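The inventory of the Zarodau apartment began at 5 in the morning, on the clerk's theory that a place should be recorded before the heating came on. Form 30 allowed one line per room. The clerk used a second sheet.

Water pressure was tested first and found adequate. The meter in the hall read 111. It had read 111 in the previous inventory, and in the one before that, under three different tenants. The clerk initialed the figure and moved on to the kitchen.

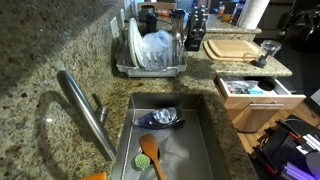
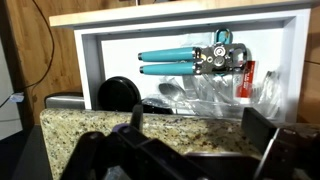
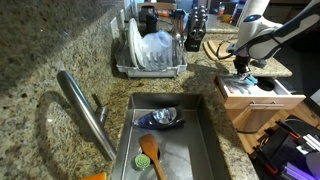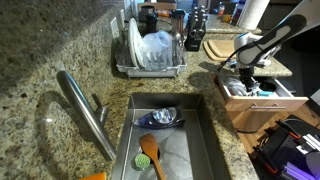

The Kushnir method requires a second reading after 70 minutes. The clerk sat on the stairs and waited. No tap was opened. At the end of the interval the meter read 112.

Stulleden, which owned the building, had no procedure for this. Hullden, which insured it, had one, but it applied only to decreases. The clerk called both offices and was told by each to consult the other. Both calls were logged.

A third reading gave 111.

The clerk entered all three values in the column for remarks, signed the second sheet, and noted that the next inspection was due in February. On the way out the hall was colder than the stairs. Form 30 had no line for temperature, so the door was locked and the key returned.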